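Home | Sites | Checklists | Suppliers | Contact

Classroom and Meeting Room Walkthrough – Checklist with Comments
Skitham Learning Center, ground floor
Jun 12, 2026 | 5 min read
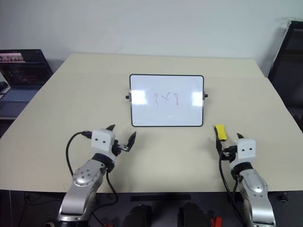 Ground floor rooms were walked in order from the front entrance to the rear fire door. Each item is marked OK, FIX or WATCH, with a comment where one is needed. FIX means work has to be done before the room is booked again. WATCH means look at it on the next walk. Furniture counts as well as the building, down to the small stuff: a tabletop whiteboard like the one with the red marker writing on it should stand upright without being held, and its black frame should have no sharp corners. Anything that tips when the table is bumped gets a FIX.

1. ENTRANCE AND HALLWAY

1.1 Front door closes and latches by itself – OK
1.2 Door mat flat, edges not curled – FIX
Left corner has lifted again. Tape was tried in October and did not hold. Replace the mat with the heavier Corkon one, same as the side entrance.
1.3 Hallway clear to full width – FIX
Stacked chairs outside Room 2. Moved during the walk. They need a permanent place, and the closet by the restrooms has space if the old display panels go.
1.4 Exit signs lit – OK
1.5 Emergency lights come on with test button – WATCH
All came on. The one by the drinking fountain was dimmer than the rest. Battery date on the label can't be read.

2. FLOORS

2.1 Carpet tiles flat and tight – OK in Rooms 1 and 3
2.2 Carpet tiles, Room 2 – FIX
2 tiles loose near the door, where carts come through. Spare tiles are in the basement, but they are a shade darker. Use them anyway.
2.3 Vinyl in kitchenette – WATCH
Seam opening in front of the sink. Not a trip hazard yet.
2.4 Floor outlets covered when not in use – FIX
Cover missing in Room 3. Do not put a table leg over the hole as a fix. Order part from Biltow.

3. TABLES AND CHAIRS

3.1 Folding tables lock open – FIX
One table in Room 1 has a locking bar that slides back under light pressure. Tagged and taken out of use. It should not go back on the rack with the others, because the tags fall off.
3.2 Table edges smooth, no lifted trim – WATCH
Trim on the long table in Room 2 is starting to come away at one end. Glue will do.
3.3 Chairs stable, no missing feet – FIX
Several rubber feet gone in Room 1. The bare metal has marked the floor. The feet come in bags of 200 from Güneş, so order one bag and keep the rest in the supply closet.
3.4 Stacks no higher than the line on the wall – OK

4. WALLS, BOARDS AND SHELVES

4.1 Wall-mounted boards tight to wall – OK
Checked by hand at each corner.
4.2 Bookcases anchored – FIX
The tall one in Room 3 was moved at some point and the bracket was left behind on the old spot. Empty the top two shelves until it is anchored.
4.3 Nothing heavy stored above shoulder height – WATCH
Paper boxes on top of the cabinet in Room 2. Same comment as last time.
4.4 Marker and eraser trays secure – OK
4.5 Board cleaner stored with label on – FIX
One spray bottle had no label. Emptied and thrown out.

5. ELECTRICAL

5.1 No extension cords used as permanent wiring – FIX
Cord runs behind the radiator cover in Room 1 to feed the wall clock. Unplugged. The clock can run on a battery.
5.2 Power strips not chained together – OK
5.3 Outlet plates whole – WATCH
Hairline crack in the plate under the window, Room 3.
5.4 Electrical panel has clear space in front – FIX
A recycling bin was standing there. The floor tape is worn and people may not see it any more. Retape.

6. FIRE SAFETY

6.1 Extinguishers in place, pin and seal present – OK
6.2 Extinguisher tags current – OK
Unit 393 (kitchenette) was swapped at the last service and the wall chart still shows the old number. Update the chart.
6.3 Rear fire door opens with one push – FIX
Opens, but drags on the sill for the last few inches. It was worse in wet weather. Needs planing or a hinge adjustment, whichever the contractor prefers – but before the next group booking.
6.4 Room capacity sign posted – FIX
Sign missing in Room 1. Capacity is 40. Print and post at eye level by the door.

7. FIRST AID AND KITCHENETTE

7.1 First aid kit stocked and sealed – WATCH
Adhesive bandages low, cold packs fine.
7.2 Hot water tap marked – OK
7.3 Microwave clean, door seal whole – OK
Clean enough.
7.4 Fridge thermometer present – FIX
Not found. There was one in the spring.

GENERAL COMMENTS

Room 1 should stay closed to bookings until 3.3, 5.1 and 6.4 are done. Rooms 2 and 3 can be used once the loose tiles, the floor outlet cover and the bookcase have been dealt with. The rear door affects all the rooms and comes first.

Items marked FIX are to be signed off on the paper copy in the office, with the date the work was done. Please do not sign for work that has only been ordered. Two items on the previous sheet were closed that way and both are back on this one.

Facilities Desk, Skitham Learning Center | Contact us | © 2026 Skitham Learning Center | Back to top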